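Floor Mat Sessions Pass the Halfway Mark at Braltunari
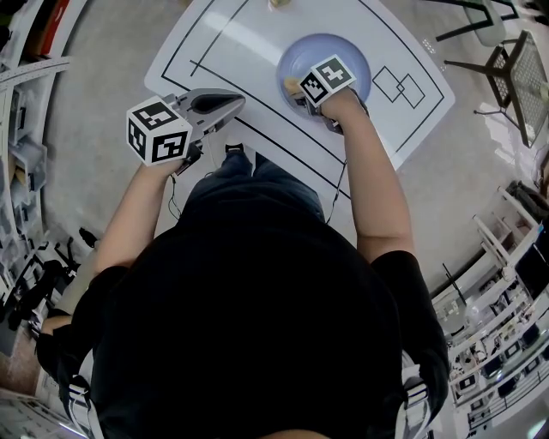 Niskanen Learning Systems Group | Project News

The demonstration team has now recorded 3254 usable takes for the food handling set, putting the project past the halfway point of its plan for this year. Recording began in March in the ground floor lab.

The work is done by people with a gripper in each hand. White cubes with black-and-white patterns sit on top of the grippers, and the tracking software uses them to work out where each hand is and how it is turned. A person picks up an item, moves it and lets go, and the whole motion is stored as one example. The learning system is trained on the collected takes and later tested on a two-armed robot upstairs.

Much of the current round is bowl work. The person reaches into a light blue bowl on the floor mat with one gripper, takes hold of a small piece of food and moves it to a new spot. The other hand may help or may stay clear, depending on the task card. There are 43 task cards in this round, and each one is repeated by several people so that the system does not learn only one person's habits.

"Bowls are harder than they look," said Parvaneh Mohammadi, who plans the sessions. "The side gets in the way of the fingers, and people solve that in different ways. Some come straight down and some tip the wrist. We want both."

Takes are checked the same day. Of those recorded so far, 465 were set aside and do not count toward the total, mostly for lost tracking when an arm covered one of the cubes. Eetu Lahtinen, who runs the checking, said the rate dropped after the team changed the order in which the two hands start.

The files are stored in Enamow, the group's archive for recorded motion, with the task card number and the session notes attached. Groups elsewhere at Braltunari can ask for read access through the project page.

The next round will use deeper containers and softer items. The team also plans to record standing work at a table under the name Zastix, with its own set of cards. Staff who would like to take part can sign up at the lab desk. A first session lasts 83 minutes, including practice, and no experience is needed.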